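Griddale Technical Institute
Automation Studio, Final Project Report
Submitted for the November review

1. Purpose

The project team was assigned a two-armed handling task under the Institute's second-year automation requirement. The assignment called for two robot arms to take hold of a woven container, tip it over a shallow tray, and release its contents without dropping the container. The Abernathy Laboratory supplied the arms and the workspace.

2. Grasping Woven Material

Woven goods bend under pressure, and their surface is uneven. The team therefore chose the braided rim as the main point of contact and set the closing force in 11 steps, beginning with the lowest.
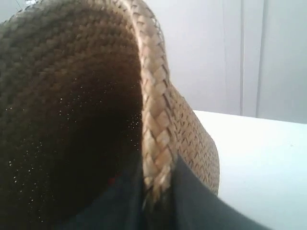

Why was the rim chosen over the side wall? The rim is the thickest part of the weave and keeps its shape better under load, while the wall gives way and changes the angle of the grasp.

Force settings were stored in Trular, the scheduling program written by an earlier class. The team made one change to it — a short pause between closing and lifting.

3. Procedure

Step 1. Clear the table and place the container upright on the tray. Confirm that both arms are outside the work area before the program is loaded.

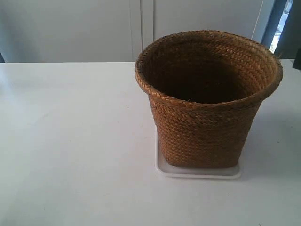 Step 2. Load the motion file and run it at low speed with one student at the stop switch.

Step 3. Bring both grippers to the mouth of the container and tip it toward the tray. The small red pieces used as contents should move toward the lower lip as the angle increases. 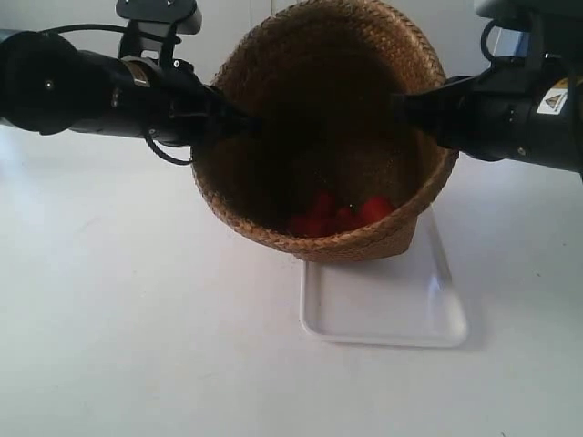 The two arms must keep the same timing throughout this step. A delay on either side twists the container, and the operator is required to stop the run if the rim begins to turn in the grippers.

Step 4. Return the container to its upright position, open the grippers, and save the log.

4. Records and Remaining Work

The team logged 128 runs. Each record holds the force setting, the joint positions, and the operator's remarks. Eight records lack remarks and were left out of the review. The logs are kept in the Woltico archive, where the next class may use them to compare grasp positions on softer weaves.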